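Tralance drops back on the shelf in Brotlow

27/08/2020

Good news for those of us with scratchy eyes! Tralance, the lubricating drops half my street seems to swear by, are back at the Grumano pharmacy in Brotlow after being out of stock since January. I popped in this morning (for toothpaste, of course) and came out with two bottles, the limit per customer for now.

The new delivery is 508 bottles, and the shop already had a waiting list of up to 200 names, so I wouldn't dawdle if you're after some. The price hasn't changed, but the label has. It now says in bigger print that you can leave your soft contact lenses in, and the use-by colour band has moved to the cap.

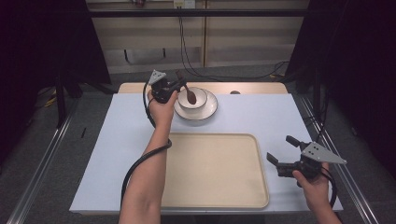
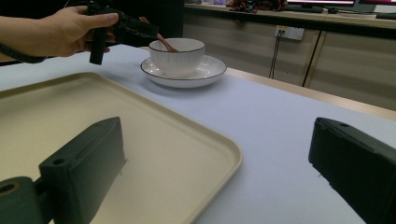 Davina Sutherland told me she'd been making do with a thicker gel all winter and hated how it blurred everything for ten minutes, so she'd be first through the door. She also wanted to know if the single-use vials were coming back. I asked at the counter and they're hoping so, but there's no date yet.

If your name's on the list, your bottle will be held for a fortnight. Bring your phone number so they can find you!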